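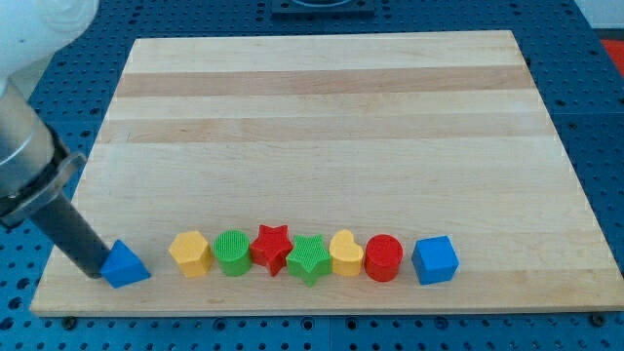 Chapitre 4
Les solides : reconnaître, nommer, classer

Un solide est un objet de l'espace, limité par des surfaces, qui occupe un certain volume. On en manipule bien avant d'apprendre leur nom : une boîte de conserve, un dé, un morceau de sucre, une tente. En géométrie, on ne retient de ces objets que leur forme. La couleur et la matière ne comptent pas. Les pièces en plastique alignées sur la planche en bois clair peuvent donc être rangées de plusieurs façons, et le rangement par couleur, qui vient souvent en premier, n'apprend rien sur leur géométrie : le cylindre vert et le cylindre rouge sont de la même famille, alors que le cube bleu et le prisme triangulaire bleu ont seulement leur teinte en commun.

Dans ce chapitre, on étudie les solides droits, c'est-à-dire ceux que l'on obtient en déplaçant une figure plane perpendiculairement à son plan. La figure de départ s'appelle la base. Il y a toujours deux bases, parallèles et superposables. La distance qui les sépare est la hauteur du solide.

Ce que vous savez déjà

Au cours des années précédentes, vous avez appris à reconnaître un cube et un pavé droit, à compter leurs faces, leurs arêtes et leurs sommets, et à associer un cube à l'un de ses patrons. Vous savez également calculer l'aire d'un carré, d'un rectangle, d'un triangle et d'un disque. Ces formules serviront dès la deuxième section. Si elles ne sont plus sûres, reprenez la fiche de révision du chapitre 2 avant de continuer.

Ce que vous allez apprendre

– Distinguer un prisme droit d'un cylindre.
– Nommer un prisme d'après la forme de sa base.
– Calculer le volume d'un solide droit.
– Convertir des volumes en contenances.

4.1 Prismes et cylindres

Un prisme droit a pour bases deux polygones. Ses autres faces, appelées faces latérales, sont des rectangles. Leur nombre est égal au nombre de côtés de la base. Un prisme à base triangulaire a donc trois faces latérales et cinq faces en tout ; un prisme à base hexagonale en a six, soit huit faces en comptant les bases. Le cube est lui-même un prisme droit, dont toutes les faces sont des carrés.

Un cylindre de révolution a pour bases deux disques. Il n'a qu'une surface latérale, courbe, qui devient un rectangle quand on la déroule. Le cylindre n'est pas un prisme, car un disque n'est pas un polygone.

Le cas de l'étoile mérite un arrêt. Une étoile aux branches pointues, à bords rectilignes, est un polygone, même si ce polygone est « rentrant » (on dit non convexe). Un solide droit dont la base est une telle étoile est bien un prisme. Si les pointes sont arrondies, la base n'est plus un polygone et le mot prisme ne convient plus. Il en va de même pour le cœur : son contour comporte des parties courbes. On parlera alors simplement de solide droit à base en forme de cœur.

Attention : un solide peut être posé sur n'importe laquelle de ses faces. Un prisme triangulaire couché sur une face latérale reste un prisme triangulaire, et sa base n'est pas forcément la face qui touche la table. Pour la trouver, cherchez les deux faces parallèles et superposables qui donnent son nom au solide.

4.2 Volume d'un solide droit

Pour tous les solides droits, le volume se calcule de la même manière : on multiplie l'aire de la base par la hauteur.

V = aire de la base × hauteur

Exemple. Un prisme droit a une base de 50 cm² et une hauteur de 30 cm. Son volume est 50 × 30 = 1500 cm³. Comme 1000 cm³ correspondent à un litre, sa contenance est de 1,5 L.

L'aire et la hauteur doivent être exprimées dans des unités qui vont ensemble. Si l'aire est en centimètres carrés, la hauteur doit être en centimètres.

Activité d'entrée

Matériel : un jeu de solides, une feuille, un crayon, une règle.

1. Posez chaque solide sur l'une de ses bases et tracez-en le contour sur la feuille.
2. Écrivez sous chaque contour le nom de la figure obtenue.
3. Séparez les contours en deux groupes : les polygones et les autres.
4. Mesurez la hauteur de chaque solide et notez-la, en millimètres, à côté de son contour.

Conservez la feuille : elle sera reprise à l'exercice 12, pour le calcul des aires.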